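Gripper project notebook, Nistor team
July, entry 14, started 9:40 am

OK so the new finger pads are on, and I am so much happier with them than the old ones! Stojan cut them out of the Terach sheet last night (he used the last of it, we need to order more before the club meets again). Florence wants every session logged the same way from now on, so: task is box sorting, small household things, bed height, hand-held grippers. Goal for the month is 400 clean demos. We're at 66, which sounds sad, but we lost all of last week to the sync bug.

Rule we agreed on: go for the round stuff first, grab by the sides, keep the label facing you so whoever tags the clips later can tell which jar is which. 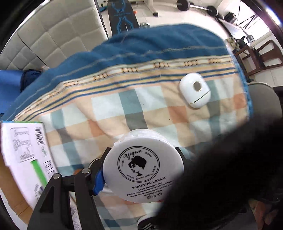

The cream jar, and the box with the tins, the walnut and the little white bottle.

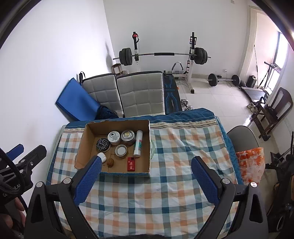
Margit thinks we should close the jaws slower on anything with a lid. I kind of agree, but I'd like to see numbers before we change the script again, so I'm going to do 30 grabs at each speed and put them in the shared sheet under "Flaletti" (yes, that's still the name of the sheet, blame Shahram).

Other stuff while I remember it:

Clip 529 has a bad timestamp. Don't delete it, Margareta is using it to test her fix.
Screws on the finger base: check them before every run, snug is enough, please don't crank them.
The checked blanket is giving the tracker plenty of corners to hang on to, so let's keep it for now and try a plain sheet later as a comparison.

Still to do before the demo day form is due: write the half page on safety, pick a title (Stojan votes for "Jistwood," I do not), and ask Florence if we get a table near an outlet.

Stopped at 12:15 for lunch. Speed test after.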